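4.2 The Kitchen Task, and How We Scored It

I should say up front that the kitchen task was my third choice for the course. I wanted something with gears in it. But the students at Wummont kept asking for a job they'd want done at home, and clearing up after lunch won the vote by a mile, so that's what the two teams spent most of the term on (and what I spent most of the term cleaning up after).

We split the class into two teams, Belov and Chisholm, named after the hallways their lockers are in. Each team had 12 students and the same arm, on alternating afternoons, and each had to write its own routine for getting food and utensils off a cutting board and putting them where they belong. They could use whatever parts of the Trullix code library they liked. Belov used nearly all of it. Chisholm used the grip functions and wrote the rest from scratch, which cost them the whole of October and made for some pretty tense meetings!

A run counted as one full attempt at the layout, start to finish, with hands off the keyboard. We logged 116 runs between the two teams. I threw out 7 of those where the power strip got kicked, and I've left those out of every table in this paper. A run got a full point if each item ended up in its target spot and stayed there for a slow count of five, and half a point if the item got there but fell over, rolled off or had to be grabbed again.

The layout mixed shapes on purpose. Round things want to roll, flat things want to stay flat, and the thin plastic utensils give a two-fingered gripper very little to hold on to. The class had a lot of opinions about which would be worst. Most of them bet on the lemons. I bet on the fork, and I'd like that on record, because it was the fork for both teams. The usual miss was closing a hair too high and pinching air.

Figure 3 gives the wrist camera's view over the table, with the bread, the orange slice, the lime and the utensils on the board and the two lemons off to the side of it. Both teams worked from this view only. I'd thought about adding an overhead camera, but the budget had other ideas, and I think the kids learned more from having to deal with the fingers being in the way of their own picture. Belov masked the fingers out with a fixed shape. Chisholm tried to do it by color and ran into trouble with shadows, which we come back to in Section 5.

Figure 3. Wrist camera view of the kitchen layout, gripper fingers apart at the bottom of the frame. 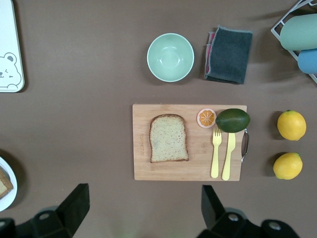 Chisholm's team log took issue with my scoring after reading a draft of this section, saying that half a point for a lemon that rolls off is way too generous, that a regrab and a roll-off shouldn't be worth the same, and that they'd have come out ahead if I'd graded the two separately.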